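Support > Guides > Shared Workspace Setup

Section 4. Setting Up a Work Table for Seated Use

Follow this section after the table has been assembled and the feet have been threaded in, but before any cables are run. It applies to the Kosen fixed-height table and to the Campbell table with the crank. Where the two differ, the step says so. If you have the older Istdale frame, the leveling steps are the same but the feet turn the opposite way.

You will need the hex key from the parts bag, a spirit level, a tape measure and a soft cloth. A second person is needed for step 3.

4.1 Placing the table

1. Choose a spot where the floor is hard and flat. On carpet, put the plastic cups from the parts bag under the feet first.

2. Check the distance to the nearest wall outlet. The supplied power cord must reach the outlet with slack left over. Do not join two extension cords to make up the distance.

3. Lift the table into position with one person at each end. Hold it by the frame and keep your hands off the edge of the top.

CAUTION: Do not drag the table. Dragging bends the threaded part of the feet, and a bent foot cannot be leveled.

4. Turn the table so that daylight comes from the side. A window straight behind the user puts glare on the screen. A window straight in front is tiring by mid-afternoon.

5. Leave enough room behind the chair for it to roll back fully and for someone to walk past. In a shared room, measure this with the chair occupied.

4.2 Leveling

1. Place the spirit level along the long side of the top, then across the short side.

2. Turn the foot under the low corner counterclockwise until the bubble is centered. Work on one corner at a time and check both directions after each change.

3. Press down on each corner in turn. If the table rocks, lower the foot diagonally opposite the corner you are pressing.

4. Tighten the lock nut on each foot with your fingers, then give it a quarter turn with the hex key handle.

Note: A new table settles during its first days of use. Repeat 4.2 after a week.

4.3 Setting the seat and the table height

Set the chair first and the table second. On the fixed-height table, only the chair can be adjusted, so a footrest may be needed.

1. Sit fully back in the chair with both feet flat on the floor. Raise or lower the seat until your thighs are level.

2. Let your upper arms hang and bend your elbows. The tabletop should meet the underside of your forearms without lifting your shoulders.

3. Campbell table only: pull out the crank and turn it clockwise to raise the top. Stop when the arrow on the leg reaches the end of the scale. Forcing the crank past this point strips the gear, and the gear is not sold separately.

4. Push the crank back in until it clicks.

5. Place the laptop on the table and open it. Leave space in front of it for the wrists, and leave the area to one side clear for paperwork.
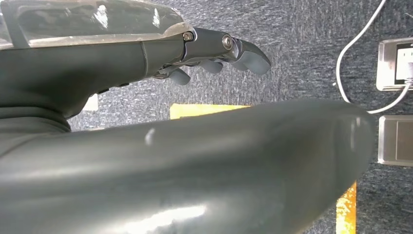
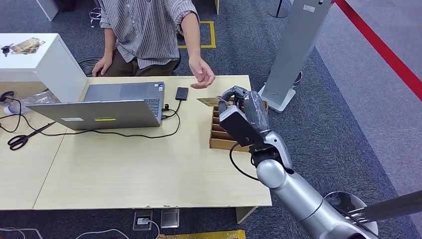 Mercy Mohamedi
Technical Writer, Ondton Workspace Support

6. If the laptop is used for more than short periods, use a stand with a separate keyboard and mouse. The top of the screen should be near eye level. A laptop placed directly on the table is fine for meetings and for handing things back and forth.

7. Write the final crank setting on the card inside the manual cover. If several people share the table, give each person a line on the card.

4.4 Connecting power and running cables

CAUTION: Switch off the outlet before fitting the power strip to the table.

1. Slide the power strip into the bracket (part 526) with the switch facing the user.

2. Fasten the bracket with the 2 short screws. The long screws from the same bag are for the legs and will come through the tabletop if used here.

3. Run the cord along the rear rail and down the inside of the left leg. Press it into the clips as you go.

4. Leave a loop of 200 mm at the point where the cord leaves the leg. On the Campbell table this loop is what allows the top to travel. Before you connect anything else, crank the top all the way up and all the way down and watch the loop.

5. Plug in the laptop charger. Rest the charger block in the tray. Do not leave it hanging by its lead, and do not cover it with papers.

6. Switch on the outlet, then the strip. The light on the strip should come on. If it stays dark, see Section 7.

Note: The strip is meant for laptops, lamps and phone chargers. Heaters, kettles and laminators must be plugged directly into a wall outlet.

4.5 Care of the tabletop

Wipe the top with a damp cloth and dry it straight away. Mild dish soap can be used on ink and coffee marks. Solvent cleaners and scouring pads dull the finish, and the damage is not covered by the warranty.

Put a mat under anything hot. If tape or a label has been stuck to the top, warm it with a hair dryer on the low setting and peel it back slowly.

Check the frame bolts twice a year. If a bolt has worked loose, take it out, look at the thread, and refit it with a new washer. Spare washers are in the small bag taped under the rear rail.

If you need to move the table to another room, unplug the strip, empty the tray and lower the top to its bottom position first. Then start again at 4.1, step 1.

Section 5 covers the side screen and the coat hook.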